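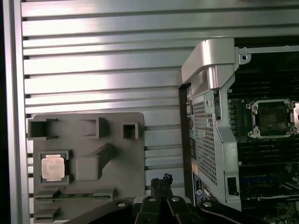 A processor chip seated in a gray plastic tray.

Category: Consumer Tech / Press Releases

3 min read

Kerisard Questions "Up to" Speed Claims on Home Computers

GIDCOMBE, October. The words "up to" are doing too much work on computer packaging, according to a buyer survey released this month by the consumer group Kerisard.

The group asked 1,444 people who had bought a home computer in the past year whether the new machine felt faster at everyday jobs such as email, video calls and household bills. Only 249 said it clearly did. Another 251 said they could not tell.

"We read a lot of boxes for this," said Jussara Guimarães, who ran the survey. "Most promise a big number. Very few say what was tested, or against which older machine."

Kerisard does not claim that newer processors are slow. It doubts that the advertised gains mean much to a person with six browser tabs open. Survey answers are opinions, and the group ran no lab tests of its own.

It is asking retailers to print 3 things beside any speed claim: the task, the comparison model and the date of the test. The Lopes and Cistano store chains have said they will "look at" the request. Kerisard has heard that before.

Press contact: Isla Paterson, Kerisard Press Office, Gidcombe

© Kerisard. All rights reserved. | Back to top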